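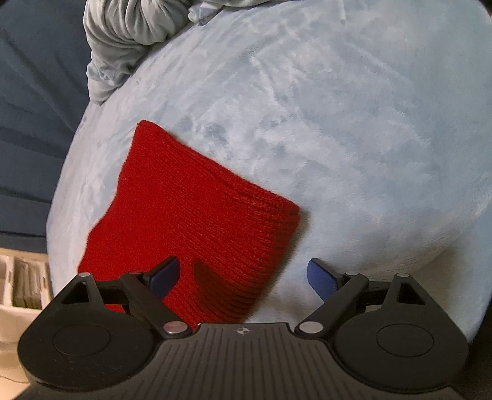

Hand-held grippers: checks before we buy any more

Bedroom and laundry work, soft items only. Go down the list with the tool in your hand, write OK, WATCH or NO next to each line, and put your moans in the comments. I've left mine in so you can see the level of moaning expected.

1. Finger pads
Condition: WATCH
Look for shine, lifting edges and fluff. Knitwear sheds like mad and it all ends up on the pads.
Comment: a worn pad will still push a woolly about quite happily, so don't pass it on a push. With one pad leaning on the knit and the other out in front of the blue plush, you haven't tested a grip at all. Close it, lift, hold, then mark it.

2. Pivot pins and linkages
Condition: OK
Open and close slowly, both sides. Any wobble, any gritty feeling, stop and tell Costel.
Comment: check these with your sleeves rolled up. I had a cuff in the linkage in March and it was my good jumper.

3. Housing and mounting bracket
Condition: OK
Fixings tight, nothing rattling, no sharp edges near where your hand goes.

4. Strap and padding
Condition: WATCH
Comment: budget for spares. Padding goes horrible long before metal does, and I'd like us to stop pretending it's a one-off purchase.

5. Charging and storage
Condition: NO
We have more tools than charging points and the extension lead is doing too much. No new kit until this is sorted, please. It's the cheapest thing on the whole list!

6. The room itself
Condition: WATCH
Floor clear on the side you walk, leads out of reach, nothing heavy near your feet. Details further down.
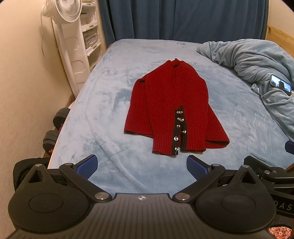

By Greer Morrison, with additions from Hye-jin Bang
Filed under: Equipment planning, Comments

Right, the longer bit. I said I'd explain how the checks feed into the budget, so this is me doing that with a cup of tea.

The room first (item 6). Dumbbells on the floor between the bed and the wall are a stubbed toe waiting to happen, and your eyes are on the gripper when you're working, so you won't see them. They go under something or out of the room. Same with the fan: if its cord hangs down the wall by the bed, stay on the other side or unplug it and move the thing. And phones off the bedding! A cracked screen costs us more than a set of pads does. None of this needs a purchase order, but I want it ticked before anybody asks for a purchase order.

Now the clothes, as they decide what we buy. A chunky red cardigan laid out on a fleece blanket looks like an easy job. Then you notice the silver clasps down the front, and the little loop dangling off the bottom one, and you start to wonder what a pad will catch on. Hye-jin wants clasps written into the check as their own line, and I agree, so from now on it's item 7: fastenings. Start on plain knit, well away from any metal, and look over the pads again afterwards.

Quotes. We've asked two suppliers. Cultel will do us nine complete grippers with straps included, and Brustora will do 16 with the straps charged separately, which bumps it up more than I'd guessed. I'm leaning towards the smaller order. We've only got room to charge the smaller order, see item 5, and I'd sooner put what's left into pads. Yi-an Ra reckons we'll get through up to 44 pairs before the next budget round, and Yi-an is the one who changes them, so I've used that figure.

Costel Radonjić has asked me to add that a quote with no price for pivot pins should go straight back. Done, Costel. Mussa sent one like that and we've heard nothing from them yet.

Things I'd still like to know before I sign:

- Can the pads be bought on their own, or only with the finger?
- Who pays return postage on a loose bracket?
- How long for spares, in days, in writing?
- Will they lend us one to try on our own bedding first?

That last one matters to me. Fleece on a bench in a showroom is flat. Fleece on a bed has lumps in it, and a duvet heaped up at one side, and you're reaching across the mattress at a silly angle. My back has views on this. If you do long sessions, swap over after 19 items and have a sit down.

Comment from Hye-jin: please also check the underside of the housing. We all look at the top.

Comment from Eun-seong Ma: I'd mark item 4 as NO, the strap on mine is splitting.

Eun-seong, fair enough, I've changed yours on the sheet. Everyone else, sheets back in the tray by 4 pm and I'll send the Cultel order up with the charging points on the same form.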